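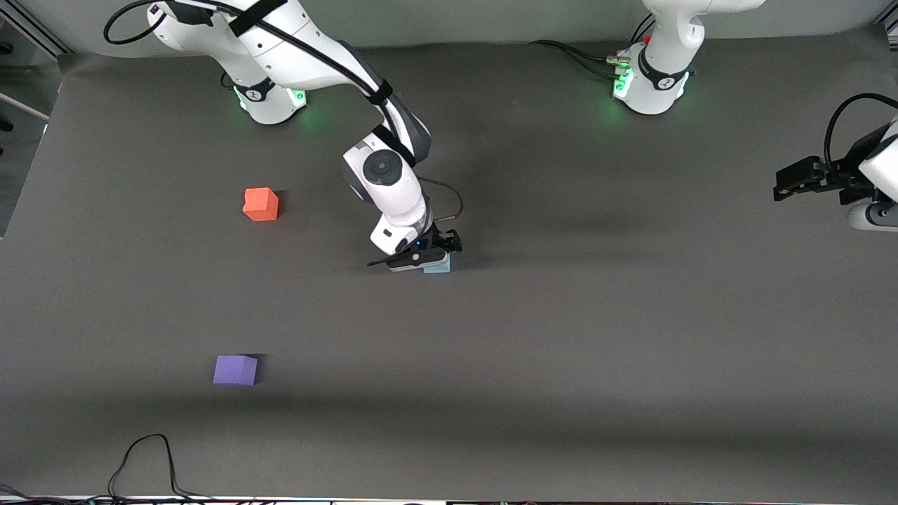

Vimumness (software)

Vimumness is a planning and control package for robots with two arms. It decides which arm should handle an object, works out a safe path for each, and keeps the pair from running into one another. It was begun by Daichi Oda at the Imai workshop in Bretville, and the first public version came out on 11 November 2021.

Overview

The package sits between a vision program, which reports where objects are, and the motor controllers supplied with each arm. A typical job is a tabletop with a few coloured cubes on it. One arm may be down at a light blue cube while the other hovers with its gripper open, and orange and purple cubes are still out on the grey surface. Simple as it looks, a table like this holds most of the hard problems in two-armed work, and it remains the favourite test among users.

Planning

Each arm has its own planner, and the two share a single map of the space they are about to use. Oda called this map the "booking sheet". An arm books the space along its whole path – elbow, wrist and cables included – before it moves. If the other arm wants the same space, it can wait, go round or swap jobs.

Swapping is the cleverest part of the design. Early versions simply gave each arm its own half of the table, and that wasted a great deal of time whenever all the objects lay on one side. From version 2 onwards the halves were dropped, and either arm may be sent anywhere it can reach.

Perception

Vimumness does no image processing of its own. It accepts a list of objects, each with a position, a colour label and a score for how sure the vision program is. The add-on Brusico handles the awkward moment when a gripper covers the very thing it is reaching for. Brusico holds on to the last good position and moves it along with the fingers once a grip is reported. It is a lovely piece of work, and very short: the first release had 1305 lines of code.

Control

Commands go out to the arms 500 times a second. If a reply is late for 9 cycles in a row, both arms slow to a stop and keep their grip. The limit can be changed in the settings file, though the manual advises against raising it.

Tooling

A replay viewer comes with the package. It draws the booked space as coloured tubes, so a near miss can be studied from any side. A rewritten viewer, with support for comparing two runs, followed in December.

See also

Motion planning
Collision avoidance
Pick and place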